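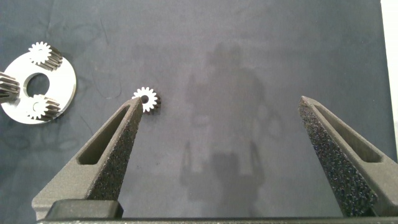

**Figure 3.** Wrist view, gripper open. Carrier plate with three gears at left, one loose gear near the left fingertip.

### 4.2 Gear assembly as a shop-floor test

Of the bench tasks, this is the one closest to paid work. Small gears, a carrier plate, a cloth to work on. A new hire at Trultex learns the manual version in a morning and is then left alone with it. We wanted to know how far a two-finger gripper with no force sensor gets on the same job. Short answer – far enough to be interesting, not far enough to leave running overnight.

Setup is deliberately plain. Parts go on a dark cloth, no fixtures, no trays, no vibration feeder. Fingers are tapered, with rough pads on the inner faces. Room lights left as they were, people free to walk past. Shadows on the cloth are therefore part of the test and we did not filter them out. Earlier work with the Piline cell used a closed booth and its numbers should not be compared directly with ours.

The task splits into picking, turning the gear to the right attitude, and seating it. We score each on its own. A trial ends when the gear is seated, when it is dropped off the cloth, or when the operator calls it. In total 500 trials, all with the same finger pair; pads were replaced 16 times. Pad wear turned out to matter more than we planned for, see Section 5.

Picking is mostly solved. The policy finds a loose gear on cloth without much trouble, even with bright metal close by. What goes wrong is the approach: a low fingertip catches the fabric, the cloth bunches, the gear moves. A stiffer mat would fix it. We kept the cloth becuase the Trultex benches have cloth.

Turning is harder. A gear held by its rim touches the fingers at very little area, and the teeth give an uneven grip. If a tip lands in a gap between teeth the hold is good. If it lands on the top of a tooth the part can roll under load, sometimes late, when the arm is already over the plate. From the wrist camera the two cases look nearly the same. Polished faces make this worse, since the glare moves with every small rotation and the tracker reads it as motion of the part. We tried the Drindix exposure schedule and it helped some, mainly on the plate and less on the gears.

Seating is where most of the failures are. Bore has to go over the pin, and teeth have to mesh with whatever is next to them. A person wiggles the part without thinking. Our controller has a wiggle too – a small spiral plus a wrist twist – but it has no real sense of when to stop, so it either quits early or pushes until the gear tips. Two changes are being tested now, a softer fingertip and a contact signal taken from motor current. No results on either in this paper.

Figure 4 gives the view during a grasp, gear upright between the tips. Note how much of the background is also bright metal. Segmentation trained on plain backgrounds did poorly with views like this one and had to be retrained with the disc and the larger gear in veiw.
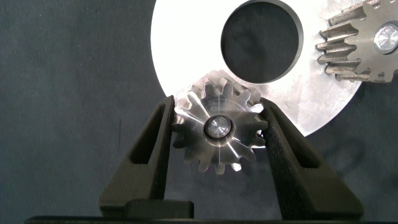

### 4.3 Comparison with the Ghaffari baseline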